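Prata hand gripper – finger pads and pivot service kit

Kit fits the Prata two-finger hand gripper, all handles. Order no. 206. Comes with 2 ribbed pads, pivot caps, screws, one tube of grease. Blue or dark navy, same rubber, mix them if you want. In stock, ships from Illés.

When to change pads: ribs gone smooth, or fruit starts sliding out at the tips. We get 200 hours out of a pair on round stuff like oranges. Less if theres grit on the table.
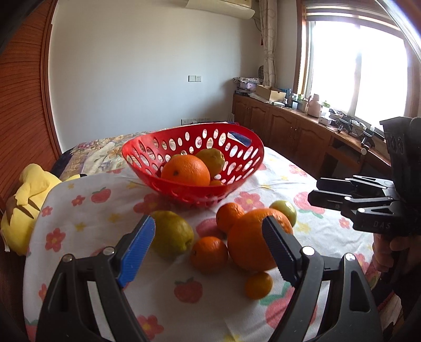 Illés workshop, February

Ribbed pads on both fingers, silver caps at the joints. Wide open like this is how you want it for the pad swap. Check big fruit first, then the smallest one you have – if the kumquat size slips, the pads are not seated right.

Swap steps. Power off. Fingers open. Peel old pad from the tip end, wipe the finger, let it dry. Press new pad on, ribs facing in. Hold for 58 seconds, don't cheat. Pull each cap, one dot of grease on the pivot, cap back on. Open and close 11 times by hand before you power up agian.

Do not use spray oil. It creeps onto the pads and then you need another kit.

Caps sold separate too, ask Emiko Mizuno at the parts desk. Older Dimo handles need the short screws – say so when you order.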